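Preparing a paper chart and flight log for a short VFR leg

This page covers the planning of one leg by hand, from the line on the chart to the completed row in the log. It assumes a current half-million chart, a square protractor, a scale rule, a circular flight computer and a soft pencil. The worked leg runs from Putcombe to the disused strip at Endidach.

## 1. Draw the track

1. Lay the chart flat and fold it so that both ends of the leg are on the same face.
2. Rule a single line from the centre of the departure aerodrome to the centre of the turning point.
3. Check a corridor on each side of the line for controlled airspace, danger areas, masts and gliding sites. Circle anything that needs a radio call.
4. If the line clips a zone, move the turning point. Do not plan to fly beside your own line.

## 2. Measure track and distance

Place the centre of the protractor near the midpoint of the line and align its grid with the nearest meridian. Read the true track in the direction of flight. The usual error is to read the reciprocal, so say the rough compass direction aloud before writing the figure down.

Measure the distance with the nautical mile edge of the rule. Check that the scale printed on the rule matches the chart.

## 3. Find the minimum height

Take the highest ground or obstacle within the corridor. On the worked leg this is a mast with its top at 525 ft above mean sea level. Add 1,000 ft and round up to the next hundred, giving 1,600 ft. Write this in the log as the safety altitude. It is the height to climb to if the visibility drops, and the planned cruising level should be above it.

## 4. Apply the wind

Set the forecast wind on the computer and work through in this order:

- true airspeed
- wind correction angle
- true heading
- groundspeed
- time

Convert true heading to magnetic with the local variation, and then to compass heading from the deviation card in the aircraft. East is subtracted and west is added.
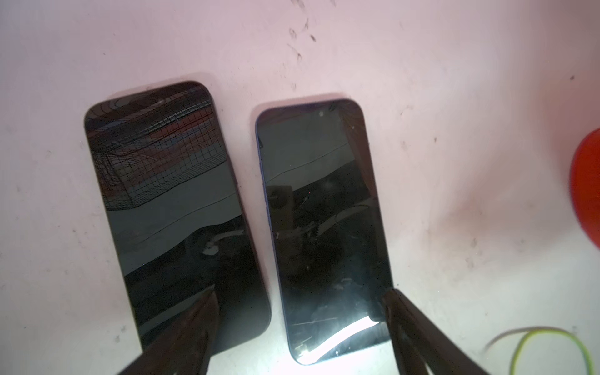 *Phones face up, screens off.*

## 5. Mark the line

Divide the leg into quarters with short ticks across the track. From the departure end, draw fan lines at five degrees either side. These allow a track error to be judged by eye.

The worked leg takes 12 minutes at the planned groundspeed, so each quarter mark falls three minutes after the last. Choose a feature close to the halfway tick. A railway crossing a river is good; a single farm is poor.

## 6. Complete the log

Fill in one row per leg, left to right. Leave the actual time column blank. Fuel for the leg is the time multiplied by the hourly burn, divided by 60, with taxi, climb, diversion and reserve entered on separate lines below.

Jussara Amaral's log sheet, used at the Frota flying group, has a spare column for the frequency in use. Copy it if your own sheet has none.

## 7. Cross-check

Work the leg again from the beginning without looking at the first set of figures. Headings should agree within two degrees and times within one minute. If they do not, the wind has most often been set on the wrong side of the computer.

Recalculate steps 4 and 6 whenever a new forecast is issued. Steps 1 to 3 stand until the chart is replaced or a new notice affects the route.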